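Garment Care and Measurement FAQ
Skendura Knitwear Testing
Last revised 14/10/2019

These answers cover shrinkage, twisting, pilling, and color loss in plain cotton jersey. They apply to finished garments sent in for a wash report. Fabric by the yard is handled under a separate procedure.

Why did my T-shirt get shorter but not narrower?

Jersey is held under tension along its length while it is knitted, dyed, and dried. Washing releases that tension. The loops relax to a shorter, rounder shape, so the length drops and the width stays close to where it was or grows slightly. A shirt that loses length only is showing relaxation shrinkage. Most of it happens in the first few washes.

What is the difference between relaxation shrinkage and tumble shrinkage?

Relaxation shrinkage occurs when wet fabric is free to move. Tumble shrinkage is added by the mechanical action of the dryer, which packs the loops closer together. The second kind continues over more cycles. We report the two figures separately when the order form asks for both line drying and tumble drying.

Where are the measurements taken?

Body length is taken from the high point of the shoulder, next to the collar seam, straight down to the hem. Chest width is taken one inch below the armhole. Sleeve length runs from the shoulder seam to the cuff edge. The garment is smoothed by hand before measuring and is never pulled to remove a crease.
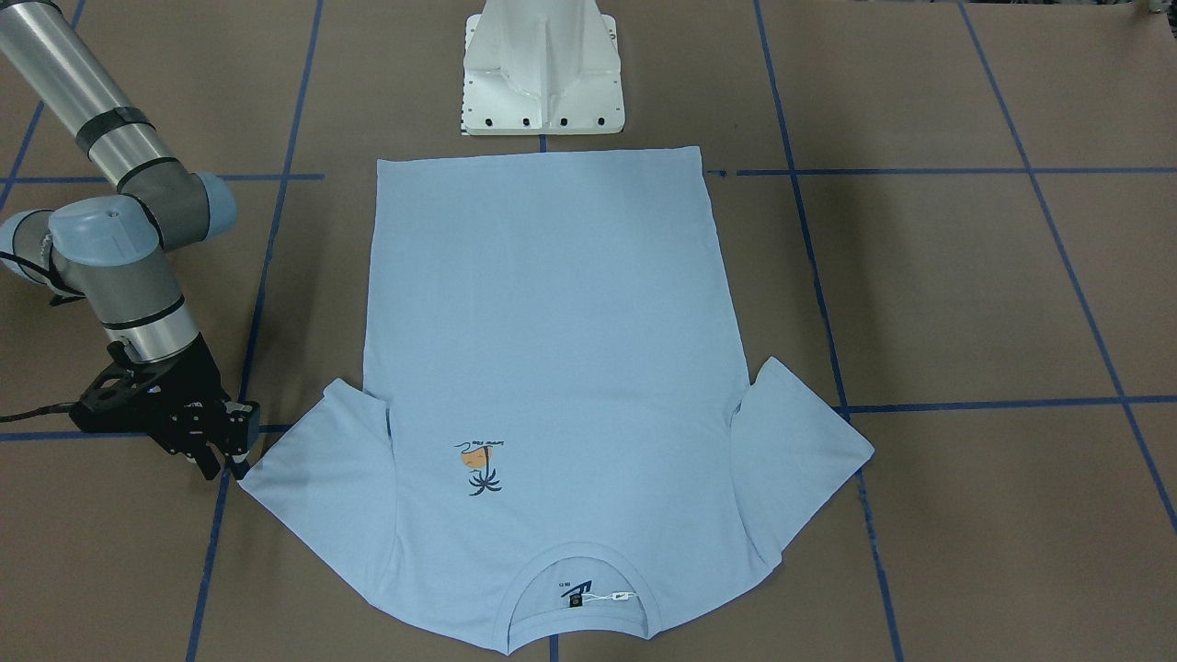

Collar width is recorded as well, although it is left out of the shrinkage calculation. Rib relaxes differently from jersey, and averaging the two gives a number that describes neither.

How is percent change calculated?

Subtract the original measurement from the washed measurement, divide by the original, and multiply by 100. A negative result is shrinkage and a positive result is growth. A body length of 756 mm before washing and 726 mm after gives a change of -4.0 percent. Results are rounded to one decimal place after the calculation.

My side seams have moved toward the front. Is that shrinkage?

No. It is called spirality or torque. Single jersey made from twisted yarn tends to lean to one side as the yarn tries to untwist. Tubular bodies and bodies with sewn side seams can both show it. The report lists spirality as a percentage of body length. Ye-rin Tak's note on the Bilus yarn trials, available on request, compares several twist levels.

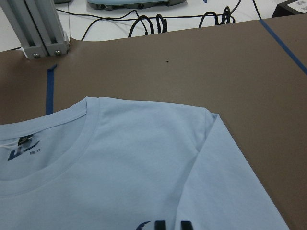

How long should a shirt rest before it is measured again?

Leave it flat for at least six hours after drying, in a room with steady humidity. Cotton takes up moisture from the air, and a shirt measured straight from the dryer will read small.

Can a shrunken shirt be stretched back?

Partly. Soaking it in lukewarm water and easing it to size while damp recovers some length, but the next wash will remove most of the gain. Steam gives a similar result. Neither method is used on test garments.

Does cold water prevent shrinkage?

It reduces dye loss more than it reduces shrinkage. Relaxation needs water and movement, and both are present in a cold cycle. Dryer time usually has the larger effect.

What do the pilling grades mean?

Grade 5 is no change and grade 1 is severe pilling. Half grades are allowed. Samples are rubbed for 1,000 cycles and graded by two people working separately — if they differ by more than half a grade, a third grader is called in. Pilling is graded on the body fabric only, away from prints and seams.

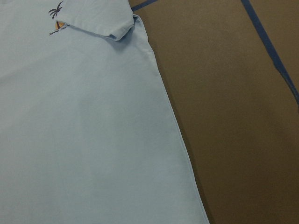

Short-sleeved T-shirt, light blue, sleeve folded in over the body.

Which dryer setting is used if the care label is missing?

Low heat, with the garment removed as soon as it is dry. The report will state that no label was present.

Who do I contact about a result?

Write to Rostislav Pešek for shrinkage and spirality, or Shamim Mohmand for pilling and color. Quote the report number and the garment size. Requests for a repeat test must come with an unwashed garment from the same lot.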